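Kitchen Care and Recipe Testing Assistant (part-time)
Parkach Test Kitchen, Alness Street

Parkach is a small company that tests recipes and kitchen goods for cookbook publishers and shops. We are looking for one person to help us keep our test kitchen in good condition and to take part in the daily cooking work. The position is for 18 hours per week, divided over three mornings, and it begins in August. After the first six months we will talk together about whether the hours can grow.

About the work

Most of our recipes are simple home recipes: bread, toast toppings, small oven dishes, soups, salads. A recipe comes to us from the writer, we cook it as it is written, and we make notes on everything that was not clear. Then we cook it again with our corrections. Your part in this will be to prepare the counter before the cook arrives, to wash, cut and weigh the ingredients, to write down times, and to put everything back in order when the cooking is finished.

A large part of the job is the care of surfaces and wood. The counter is white marble, and marble does not forgive lemon juice or vinegar. We ask that acid foods are always cut on a board and that spills are wiped at once with a soft cloth and plain water. No scouring powder, please, and no spray with citrus in it. Our previous assistant worked with us for a long time and knew these things by heart, and we understand that a new person will need some weeks to get used to them.

On the same counter we keep the toaster, the toaster oven and the containers that are used every day, so the space for cutting must be kept free by good habits. You will learn where each thing belongs, and we hope you will also tell us when you find a better place for it.
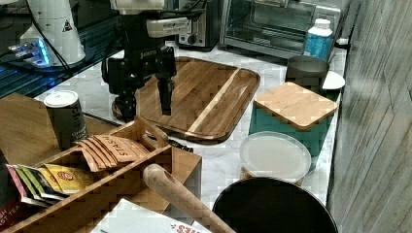 The working day starts at 8 in the morning. The first hour is quiet and is used for preparation, reading the recipe of the day and checking the ingredients against the list. Cooking normally goes on until the late morning, and after that comes cleaning and the writing of notes. We eat together what was cooked, when it is good enough to eat. On Tuesday the mornings are a little longer, as this is the day when we receive deliveries and look through the dry goods for anything that is old.

What you will do

Prepare the ingredients and the tools for each test.
Weigh and measure exactly, and write the numbers in the kitchen book by hand.
Clean the toaster and the toaster oven, including the crumb trays and the glass.
Wash the wooden boards by hand, dry them standing up, and oil them when they begin to look pale or feel rough.
Refill the canisters and write the date of refilling on the label underneath.
Take part in tastings and say your opinion clearly, also when it is different from ours.

What we ask from you

You do not need a diploma in cooking. We would like you to have worked in some kitchen before, it can be a school kitchen, a cafe or a bakery, or to have cooked for a family over a long period. It is important that you can follow a written recipe without changing it. Many good cooks find this difficult! You should be able to read and write English well enough to make short notes, but small mistakes are no problem, we make them too.

You should be comfortable with standing for several hours and with lifting boxes up to 10 kilos. If you have a food allergy, please tell us in the application so that we can speak about it openly. For some allergies we can arrange the work differently, for others it is sadly not possible in this kitchen.

Something about our wood

Applicants often ask why we mention the boards so many times. We cut on wood every day and we test boards also for the shops, among them the Gebru and Clendach lines. Our cutting board with the pale stripe through the brown wood is an object we like very much. It has a groove near the edge to catch the juice of meat or tomatoes, and a groove like this needs a brush and some patience. A board must never lie in water and never go in the dishwasher. We will show you how to apply the oil with a cloth, how long to wait, and how to remove what the wood did not take. If you already have your own method, bring it with you to the trial morning.

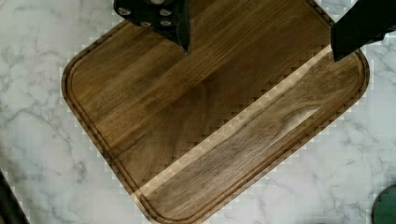 Ebise Endale writes to us that she was nervous about the oiling in her first week and used far too much, so that the board was sticky for days and had to be wiped again and again. Her advice to new people is to put less oil than seems right, to follow the direction of the grain and to leave the groove for last, with only a corner of the cloth.

What we offer

A regular contract with paid holidays, work clothes that we wash for you, and a meal on each working day. The hourly pay is discussed at the first meeting and depends on your experience. We pay also for the trial morning, whether or not we continue together afterwards.

How to apply

Please send a short letter in your own words, with your telephone number and the mornings on which you can work. A CV is welcome but not required. In the letter, tell us about one dish that you cook often and what can go wrong with it. You may also leave the letter at our door on Alness Street before noon. We answer every letter, and those we would like to meet are invited for a conversation and then for a trial morning in the kitchen.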